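Sorting it out at Sutcliffe

Keith Kereama has run the stores at Sutcliffe for nine years, and for most of that time the small parts lived in cardboard boxes. "You'd open one and find cable ties, a tin of screws and somebody's glove," he says. "People stopped looking and ordered new."

The change began when Delwyn Whitcombe moved over from the Taltamia office in July. She asked for a list of everything on the shelves. It ran to 981 lines, and 343 of them were things the workshop already had somewhere else.

"I didn't want a system," she says. "I wanted three bins on a table and a rule for each."

The rules have hardly changed. One bin takes what goes back on the shelf, one takes what needs checking, and the biggest takes what is leaving the building. Kereama was doubtful about using bins that didn't match – he had priced up a set of 31 identical ones – but he came round to it.

"If they're all the same you have to read a label," he says. "I can say 'put it in the green one' from across the room."

Whitcombe is particular about the shape as well. She likes a low front on the middle bin, where most of the sorting goes on, and a proper handle opening on anything that has to be carried out to the van.

"Lids were a mistake," she adds. "We had lids for a fortnight. Things got piled on top of them."

The bins stay side by side on the table and are emptied before the weekend. Struan Hepburn does the white one, as he drives the van.
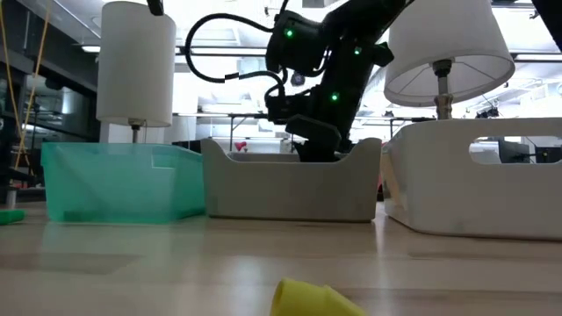

What they would do differently

Kereama would have started with the drawers. "They're still a disgrace," he says. Whitcombe agrees, and has put them down for next month.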